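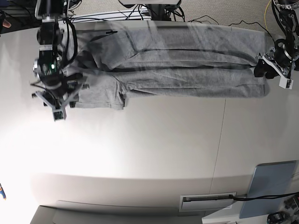
Rimkutė meinte schon in der ersten Projektbesprechung, ein T-Shirt sei kein Bauteil, sondern eine Meinung, und wir sollten bitte Schrauben sortieren wie alle anderen Gruppen auch. Wir haben das zur Kenntnis genommen und trotzdem Wäsche beantragt.

Start | Projekte | Semesterberichte | Werkstatt | Kontakt

Projektbericht »Laline« – zweiarmiges Falten von Textilien

Ausgangslage

Im Juli stand im Antrag der Satz »Das System faltet handelsübliche Kleidung«. Den Satz haben wir inzwischen gekürzt. Laline befasst sich jetzt mit grauen T-Shirts auf weißem Tisch, und auch das ist ein weites Feld. Die Steuerung läuft auf Tananine, unserem eigenen Framework, dessen Dokumentation aus 10 Seiten besteht, davon zwei Inhaltsverzeichnis.

Aufnahme der Daten

Für das Training haben wir 390 Durchläufe ferngesteuert aufgezeichnet. Geplant waren 3,000 (die Zahl stammt aus der Phase, in der noch keiner von uns ein Hemd mit zwei Greifern angefasst hatte). Ein Durchlauf beginnt mit dem ausgebreiteten Shirt und endet mit einem Paket oder mit dem, was wir im Protokoll »Gurketti« nennen: lang, verdreht, nicht stapelbar.

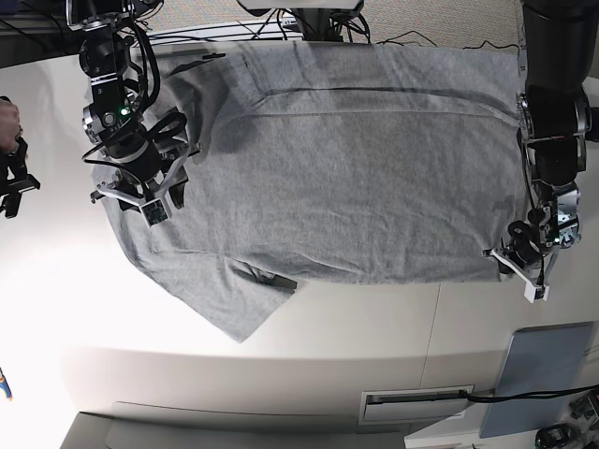 Abb. 2: Graues T-Shirt auf dem Arbeitstisch, beide Greifer am Stoff.

Schwierigkeiten

Der Saum ist das Hauptproblem. Schließt der Greifer zu hoch, erwischt er nur Luft, schließt er zu tief, drückt er auf die Tischplatte, und Tananine meldet dann beides als »Griff erfolgreich«. Diesen Fehler haben wir behoben. Seitdem meldet es beides als Fehlgriff – manchmal auch die guten.

Offen sind die Ärmel und die Frage, wer die Shirts bügelt.

1,339 Aufrufe | 10 Kommentare | Teilen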